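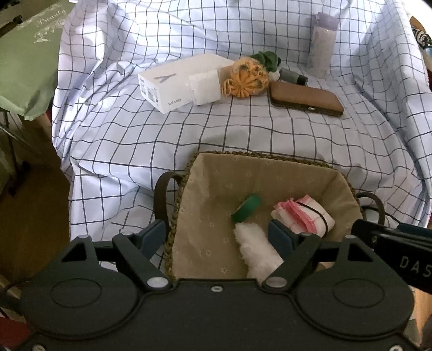
Lost property moves to Lockyer station from February

If you've left something on a Stonov bus lately, you'll be going to a different counter to get it back. From February the lost property office is moving out of the Drellum depot and into the old parcels room at Lockyer station, next to the ticket machines, and I for one am delighted.

Anyone who has made the trip out to Drellum will know why. I did it last winter for a single glove (my own fault, and yes, I did go all that way for one glove, it was a present). The number 40 drops you at the roundabout, then there's the walk along the verge with lorries going past your elbow, and then you find the hatch shut for lunch. I stood there eating a cereal bar with one cold hand until a very nice man let me in early. He had the glove in an envelope with the date on it!

The new counter will be open from eight in the morning until half past six, so you can call in on your way to or from work, and it won't close at lunchtime. Stonov says items handed to drivers will be brought over on the last bus each evening and should be on the shelves by the time the counter opens. Things left on the Prakar park and ride buses will go there too, which is new. Up to now Prakar has kept its own cupboard somewhere behind the car park office, and I've never met a single person who knew how to get into it.

I asked for the figures, because I'm nosy, and they did send me some. Last year 3012 items were handed in across all the routes. Over 500 of those were umbrellas. Keys and phones get claimed quickly, usually within a day or two, and so do school bags (the parents ring up, apparently, before the bus has even got back). Umbrellas hardly ever do. I suppose we all assume ours is gone and buy another one from the chemist.

What surprised me more was the everyday stuff. Drinks bottles, purses, half-finished knitting, boxes with the shopping still in them, lids without the thing they belong to. I'd have thought you'd notice getting off without your shopping, but then I once left a whole birthday cake on the top deck, so I'm keeping quiet.

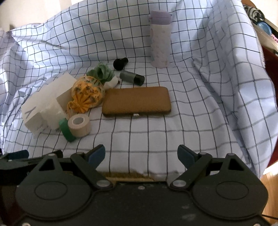
A lavender-and-white water bottle and a few smaller odds and ends.

Now for the bit that people were grumbling about in the queue at the bakery. There is going to be a charge. Collecting something has always been free at Drellum, and from the move it will cost £2 an item, or nothing if you come for keys, glasses, medicine or anything belonging to a child. I've seen it written online that it's £5. It isn't, that's the price for having something posted to you, and you can still turn up and save yourself the money.

I'm a bit torn about it. Two pounds won't break most people, but it's more than some umbrellas are worth, and I can see the unclaimed pile getting bigger. On the other hand the counter will be staffed all day, and somebody has to pay for that. Stonov told me the charge will be looked at again after the first year. I'll be asking!

The other change is how long they hang on to things. At Drellum it was three months, more or less, depending on how full the shelves were. At Lockyer it will be six weeks for everything except phones, passports and anything with a name and address on it, which they'll keep for three months as before. Food goes the same day, so please don't ring about sandwiches.

After that, unclaimed items in decent nick will be sold from a table in the station entrance on the first morning of each month, starting at ten. The money goes towards the new shelter at the hospital stop, where at the moment you just get wet. I went to the last sale they did at the depot and came home with a perfectly good tartan scarf and a flask, and my neighbour got a folding chair. Take cash, they haven't sorted out a card reader yet.

If you've lost something already, before the move, it's worth getting your claim in now. There are 115 items at Drellum that have been matched to somebody's phone call but never picked up, and they'd quite like not to carry them across town. You can still collect for free until the depot hatch closes for good at the end of January. After that your bits will be at Lockyer, and the new charge applies from the first day.

When you ring or fill in the form, give them the route and the time if you can, and something only you'd know. "Black umbrella" is not going to get anyone very far. With my glove I told them there was a darn on the thumb in the wrong colour green, and they found it while I was still on the phone.

The form will be on the Stonov website and there'll be paper copies at the ticket office and on the bigger buses. The phone number is staying the same, so if you've got it stuck to the fridge like I have, leave it there. Step-free access to the parcels room is by the side door on the taxi rank — ring the bell if it's shut, the wind catches it.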